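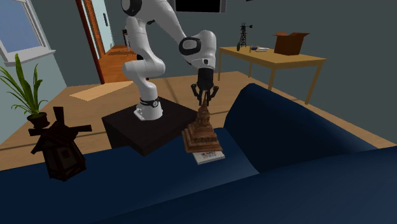 Moushumi Patwary wrote back overnight to say that the madder bath was almost certainly too hot, that anything that climbs past a bare simmer will pull the browns out of the root and flatten the red, and that she'd bet on the water before she blamed the wool.

Well, she may be right, and I'd rather take it from her now than find it out again in the spring with the good yarn. So I've gone back over the whole batch with her note beside me, and I'm putting it all down while I can still remember which pot was which.

11/22/25, dye notebook, Alov workshop, back bench

Wool was the same soft gray-white fleece yarn we had in September, scoured and rinsed until the water ran clear. I weighed out 200 grams dry and then soaked it overnight in plain water with a drop of the mild soap. (I know Saqib thinks the soap is superstition. I like how the skeins sink with it, and it's my bucket.)

Alum was the last of the Fundeo bag, mixed at 13 percent of the dry weight. It dissolved nicely in a jar of hot water before I tipped it into the pot, and I brought the skeins up slowly, held them for an hour and let them cool where they were. No complaints about any of that. They came out with the slightly tacky feel I've learned to look for, and I kept them damp in a towel until I was ready for them.

Now the madder. I used the chopped root from the Mbeki order, the darker sack, and soaked it in a cold bath to begin with. The first soak I poured off and saved for yellows. Then I filled up with tap water, and that's the part I've been chewing on all morning. In September I carried rainwater in from the barrel and got that lovely brick red everybody wanted a piece of. This time the barrel was low and full of leaves, so tap water it was, with a spoonful of chalk added out of habit. Our tap water is hard enough already! I may have doubled up without meaning to, and I can't say yet what that does to the shade when the heat is wrong as well.

As for the heat, the small burner has never been steady. I set it where I always do and went off to wind the next skeins, and when I came back there was steam and a few lazy bubbles along one side of the pot. I pulled it down right away but I have no idea how long it had been like that. Up to 40 minutes, if I'm being strict with myself. The thermometer was in the other pot, where it was doing no good at all.

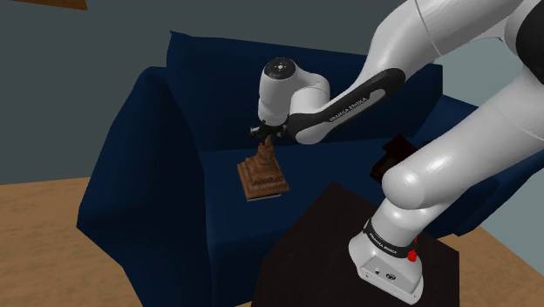 Color when I lifted the yarn out: a warm, dull rust, closer to a flowerpot than to the September red. It isn't ugly. Held against the gray cloth by the window it has a kind of autumn look, and I'd happily knit a hat out of it, but it won't sit next to the earlier skeins in the same blanket, and the blanket is what it was for. The two skeins from the bottom of the pot are browner than the others, which fits what Moushumi says about the heat.

I tried a short length in a weak soda rinse and it shifted a little pinker. Another length went into a cup with a splash of vinegar and turned orange, so no more of that. Both snippets are tied to the card at the back of this book, soda one with the knot.

Saqib Hashmi asked whether we could thicken what's left of the bath with Pledimel and print with it, and I don't see why not. There's a good deal of color still in the pot. I've strained it through the old pillowcase and put the lid on, and the root itself is spread out on the rack to dry for a second go.

To do over: same alum, same root, rainwater once the barrel has been cleaned out, no chalk, and me on a stool beside the pot with the thermometer actually in it. Small skein only. If the red comes back I'll run the same thing in tap water at the same heat, and then we'll know which of us owes the other a cake.

Also need alum. And somebody please bring back the long wooden spoon.

Workshop > Notebooks > Dye bench > Madder
Alov Workshop | Contact | Back to top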